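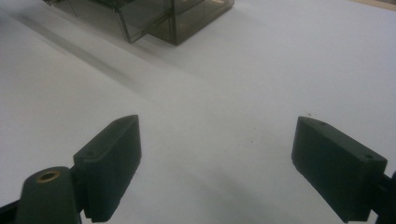 Dark green gripper fingers over a white table.

Clostico has released version 2 of Dorora, its map-drawing program, with layer locking and a snap setting for hex grids. Maps may now hold up to 40 layers, and files from the previous version open without conversion. 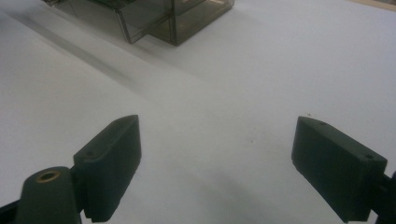

Layer opacity can be set for each layer on its own – the earlier build had one value for the whole map. At a middle setting a layer looks much like the smoky grey plastic box on the white table, tinted but see-through. Jade Tapley, who maintains the export code, said large maps now save in almost 90 seconds. Printing to PDF is due in April.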